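Home and Shop Builds > Grippers, Arms & Hand Tools > Build Logs

Cheap handheld gripper for collecting demos — worth it or am I kidding myself?

benchgrump
I've been at this since February and I'm close to binning it. The plan was a handheld gripper with a camera on it, record myself picking things up around the house, then train the small arm in the garage on the clips. I keep reading that people do this in a weekend. I don't believe them anymore. I have 883 clips and the arm still can't close on a paperback without shoving it off the table first. Fingers are printed, linkage is off the Grollora files with my own changes. Total spend so far is more than I'll admit to my wife.

tolliver_k
What changes? The stock linkage is fine if you leave it alone. Most of the "it doesn't work" posts on here are from people who improved it.

benchgrump
Shortened the travel to 90 mm and swapped the springs. The stock springs gave me hand cramps after 12 minutes. If that counts as improving it, guilty.

Firdevs Kozan
I'd want to know how many of those clips you've watched all the way through. We have two of these at our shared shop and the first batch from both was junk. People swing the thing like a flashlight. You get blur right when the fingers arrive, so the policy learns the swing and has no clue about the grasp.

benchgrump
Watched maybe a tenth. Fair point, but I was told the whole selling point is that you don't have to be careful. Just gather a lot. If I need to be careful, I might as well drive the arm with a joystick.

tolliver_k
Who told you that? Some guy with a video and a parts kit to sell you, I bet.

benchgrump
The Wulusico write-up. So yes, pretty much.

ostrich_mode
Going to disagree with everyone. Blur isn't your problem. My kitchen set is blurry as hell and the arm stacks cups seven times out of ten. Check your timing. If the finger reading lags the video, the arm closes late or early every time, and that sounds a lot like your paperback.

Firdevs Kozan
Seven out of ten on the same cups in the same spot? Move the cups and tell me again.

ostrich_mode
Didn't say it was a product.

benchgrump
OK, I went back through a stretch of them on Monday night with a coffee. Firdevs is at least partly right. Kids' room stuff, shelves and books and toys, and an awful lot of it goes like this one with the periodic table pad.
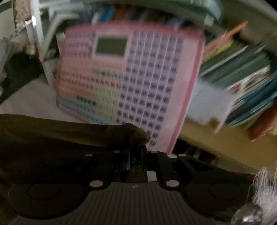 I'd guess a third of them I wouldn't keep if I were being strict. What bugs me is that I can't tell which third matters. Everyone says clean your data and then gets very quiet about how. I'm not sitting through the whole pile by hand on the strength of a hunch.

tolliver_k
Put the old springs back, record 90 slow ones of a single book, train on only that. If it still shoves the book, it's your timing or your linkage and you can stop blaming the clips.

ostrich_mode
Or clap the fingers shut once at the start of each take and line up the reading to that. Costs nothing.

benchgrump
I'll try the clap first. Not touching the springs, I like my thumb. I still think the weekend crowd is full of it, and I'd love to see one of them post a raw set, failures included.

Firdevs Kozan
I can share ours. It's ugly. Give me a few days to dig out the drive.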